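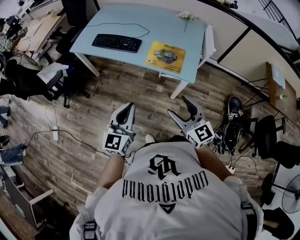
A maior parte do tempo de uma sessão de demonstração vai para coisas que não são a demonstração. Em novembro passei quase todas as tardes a recolher trajetórias com garras de mão, para treinar uma política bimanual, e o registo que mantive diz isso sem margem para interpretação: montar, calibrar, verificar relógios, repor objetos. O gesto propriamente dito dura poucos segundos. O espaço também conta. Com extensões brancas no chão e cabos pretos e brancos a correr entre elas, quem segura uma garra em cada mão tem de aprender primeiro por onde pode andar, porque os olhos ficam presos à mesa azul e ao teclado. Passei a marcar a posição dos pés com fita antes de cada série, o que resolveu metade dos sobressaltos nas trajetórias.

Durante dois anos trabalhei com teleoperação clássica, braço mestre e braço escravo, no projeto Womside. Continuo a achar que é o método certo quando a tarefa depende de força de contacto e o mestre tem retorno decente. O nosso não tinha. O operador via a garra fechar num monitor, com um atraso pequeno mas suficiente para apertar sempre um pouco a mais, e a política aprendia esse aperto a mais com toda a fidelidade. Com a garra na mão, a pessoa sente o objeto através do plástico. Perde-se a cinemática do robô, ganha-se o tato do operador.

A perda da cinemática é o ponto que costuma ser subestimado. Um braço humano faz rotações de punho que o nosso manipulador só consegue depois de uma volta inteira ao cotovelo, ou não consegue de todo. No primeiro lote gravei 100 episódios sem filtro nenhum e corri depois a cinemática inversa sobre todos: 26 passavam por configurações inalcançáveis ou demasiado próximas de uma singularidade. Deitei-os fora. Desde então, a verificação corre logo a seguir a cada episódio e o operador recebe um sinal sonoro se tiver de repetir.

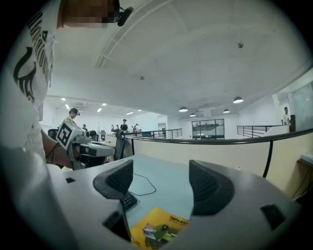

O Guoqing Ren, que escreveu essa verificação, queria que o aviso soasse durante o movimento. Experimentámos numa quarta-feira e desistimos no mesmo dia. Quem está a meio de uma preensão e ouve um apito corrige a mão de forma brusca, e essa correção fica gravada como se fizesse parte da tarefa. O aviso no fim custa um episódio, o aviso a meio estraga-o na mesma e ainda irrita.

Quanto à localização, usamos marcadores fiduciais presos às próprias garras. Os cubos têm a vantagem evidente de mostrar quase sempre alguma face à câmara, seja qual for a inclinação da mão. O problema aparece quando as duas garras se aproximam e uma tapa a outra. Nesses instantes a pose passa a depender só da odometria visual, e o salto na reaquisição é visível em qualquer gráfico de velocidade. O pipeline da Utix, que usamos para a fusão, interpola por cima do salto por omissão. Desliguem essa opção. É preferível ter um buraco assinalado do que uma curva suave que nunca existiu.

Sobre o ritmo: há dois tipos de operador. O primeiro move-se como imagina que um robô se move, devagar e aos segmentos, com pausas entre aproximação e fecho. O segundo trabalha como trabalharia com as mãos. Os dados do primeiro parecem mais limpos e dão piores políticas, pelo menos com a nossa arquitetura, que nas pausas não tem informação para decidir quando recomeçar e fica simplesmente parada. Agora peço a toda a gente que faça a tarefa várias vezes com as mãos nuas antes de pegar nas garras, e só gravo quando a duração com garras estabiliza.

O objetivo da fase atual são 3000 episódios válidos, repartidos por vários locais. A equipa de Prinaldale insiste em variar os objetos e eu insisto em variar as alturas de mesa e as pessoas. Até agora os resultados dão-me razão na altura e não dizem nada sobre o resto - a amostra de operadores ainda é curta.

Falta escrever sobre a calibração da abertura dos dedos. Herdámos da Imhof um procedimento com calços que funciona bem com dedos novos e mal com dedos gastos, e os dedos macios gastam-se depressa. Estou a testar uma leitura de fecho completo no início de cada série, com o zero recalculado a partir daí. Publico o script quando deixar de falhar com a garra esquerda, que tem uma folga que ainda não consegui localizar.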